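How to talk with your child after frightening news

After a violent event, children hear more than we think. They hear it on the school bus, from older cousins, from the radio in the kitchen. At the Bembridge family center we give parents these steps.

1. Look after yourself first. Drink some water and sit down for 2 minutes before you begin.

2. Ask before you tell. "What did you hear about it?" is a good first question. Often the child has one wrong detail, and this detail is the thing that scares him.

3. Give the facts in short sentences. For a child under 6, one or two sentences are enough. A teenager of 16 will want more, and may already know more than you do.

4. Say who is helping now - doctors, police, neighbors. Do not promise that nothing bad can ever happen.

5. Turn off the news at dinner. The same pictures shown again can feel to a small child like a new attack each time.

6. Keep the bedtime as it was. If the child asks to sleep with the light on, allow it.

Some children ask nothing, and then they have a stomach ache in the morning. If bad sleep or fear of school continues for 21 days, please speak with your doctor or the school counselor.
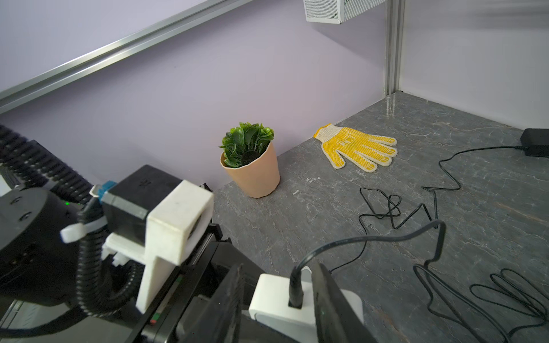 Stostside Family Pages, No. 16
Updated 02/12/2024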